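Search articles Enter keyword Go
Magazine > Home > Play and Storage
August issue - by the Home desk

The plate on the table

Small blocks are easy to buy and hard to put away. The cheapest answer we found this summer was already in the kitchen cupboard: a plate. One colour of plate for one colour of block, set out on a plain table, and the sorting more or less explains itself.

Illow, a toy library in Dorum, has worked this way for years. It lends 424 sets of blocks, and each goes out with its own plates. Members are asked to bring everything back sorted. Before the plates came in, the staff say, a returned set could take half a morning to put right.

The choice of plate matters more than you might think. A flat one with a low rim lets you see what is on it from a chair. Deep bowls hold more but hide the bottom layer. Soft colours such as lavender and pale blue work well on a white top, and a purple block still stands out on a lavender plate.
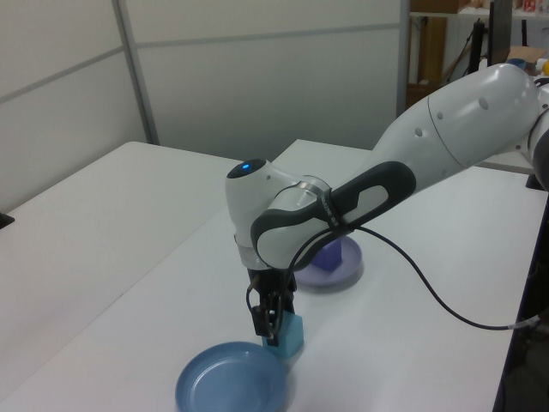 What to buy

Hermans sells plain round plates in nine colours, singly or in fours. The glaze is good, though the green and the teal are too close to tell apart by lamplight. Terora makes a lighter plastic version that stacks neatly - ours slid about on a polished table until we put a cloth under them.

For blocks, buy one size and stick to it. Illow's largest set has more than 3000 pieces and fills two shelves. Most homes will want far fewer, and a shoebox with a lid will do for the rest.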